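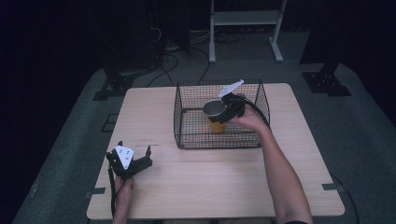 My month without takeout coffee

So I gave up bought coffee for all of November, and I'm as surprised as you are that I made it! It started when I added up my tab at Gavex, the little place by my bus stop, and got 55 dollars. For 2 weeks! I drink the same plain latte every time, so I can't even blame the fancy syrups.

The first few mornings at home were rough. I burned the milk, then I bought a bag of Traltine dark roast that tasted like a campfire (my sister loves it, so she has it now). The medium is much better - a little nutty, good with oat milk.

I put 100 dollars in the vacation jar by the end, and I'm already looking at cabins. I did go back to Gavex last week and had a latte with a cinnamon roll. The roll was great. The latte was fine. Next up is lunches, and I need soup recipes, so please send me yours!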